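Simulating the arm before I build it – spoon trouble

Clodum Workshop Forum > Home builds > Arms and grippers

marites_m
September 11, 2020

Hello all. Some of you will remember I've been promising a kitchen arm for my mum since last November, and I've finally got somewhere with it. The real arm is still in bits on my bench (I'm up to 25 printed parts and my poor printer needs a rest), so in the meantime I've been building the whole thing in the simulator, kitchen and all. The marble came from a texture pack and I'm a bit too fond of it.

My question is about long thin handles. Blocks and mugs are fine, but with the big spoon I can't decide how the fingers ought to meet the handle, or whether to keep it upright at all. I've set the wrist camera view to look along the gripper, which makes it much easier to judge the gap on either side. 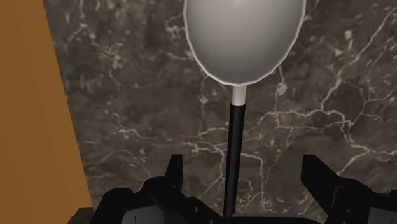
Wrist view, big spoon upright between the fingers

Any thoughts very welcome, and do be blunt. I've got the kettle on.

myrto_k

Lovely to see this moving again, Marites! I'd stop fussing with the approach and look at your contact settings first. Flat fingers on a round rod give you next to nothing to hold on with, and most simulators make a mess of it. I dropped my time step and doubled the friction on the pads and my wooden dowels stopped spinning. Mine runs at 1000 steps a second now – slow, but I go and hang the washing out.

Rowena D

I'm going to disagree with Myrto, fondly. If you turn the friction up until it works, all you've learnt is that it works with the friction turned up. Print a pair of pads with a shallow V groove, put the same groove in your model, and the handle will centre itself. I've been through 7 versions on my Skitura arm and the groove was the only change I'd never undo.

myrto_k

Fair, though a groove is no help when she wants to pick up a plate!

lilibeth_mac

Could you do swappable pads? Mine are held on with two little screws. Also, does your mum want the spoon handed to her upright or lying flat? I'd ask her before you tune anything.

marites_m

Good point, Lilibeth, I never asked. Just rang her and she'd like it handle first, so that's the wrist motion to redo. I'll draw up a grooved pad tonight and try Myrto's time step as well, one at a time so I know which did what.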